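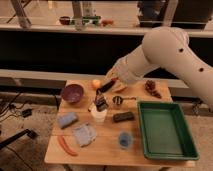

Home Projects Team Reports Meetings Contact

Ranerer: our tidy-the-table project, final report

My partner Arsalan Baloch and I signed up for the robotics project class at Ruvindale mostly because it had no final exam. By the second week I was staying late on purpose, so I guess it worked on me! We called our project Ranerer (Arsalan typed it by accident when he was setting up our shared folder and we never changed it) and the goal sounded easy enough. Put a bunch of kitchen stuff and toys on a table, add a green tray, and get the arm to pick things up and put them in the tray when you ask for them.

Our teacher, Bernadette Cordier, made us write down what we thought would be hard before we touched anything. I wrote "the bowl." Arsalan wrote "cloth." He was way closer than me.

We did the teaching part by driving the arm ourselves and recording every move. I did the mornings and he did the afternoons, and we ended up with 1014 recordings before we threw out the bad ones. A lot of the bad ones were mine. I have a habit of coming in too fast and then stopping right over the thing I want, and the first version we trained copied that perfectly. It would rush over, freeze, and hang there like it forgot why it came into the room. 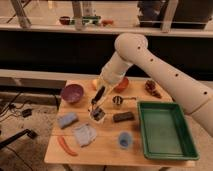

Small blocky things went best for us. The fingers close on two flat sides and there isn't much to slip. Round fruit was okay if the arm came straight down, but if it was even a little off center the fruit would roll and then we were chasing it (with a robot, which is slow). The cloths were awful. Sometimes it pinched a corner, sometimes it pinched nothing and carried that nothing very carefully over to the tray.

For the final test we gave it 90 tries, with the objects moved between tries, and I kept score on the back of a Prolmont parts list. I wanted to stop at lunch and Arsalan wouldn't let me, so thanks for that, I think. The full score sheet is in the Bastos binder by the door, cloth section and all.

If I did it over, I'd start with 4 objects and get those really solid before adding more. We put everything out on day one since it looked cool, and then we couldn't tell which thing was confusing it. I'd also write better notes. Mine from September just say "weird again" with no clue what was weird.

Arsalan wants to keep going next term and try asking for two things in a row. I told him I'm in as long as he does the cloths.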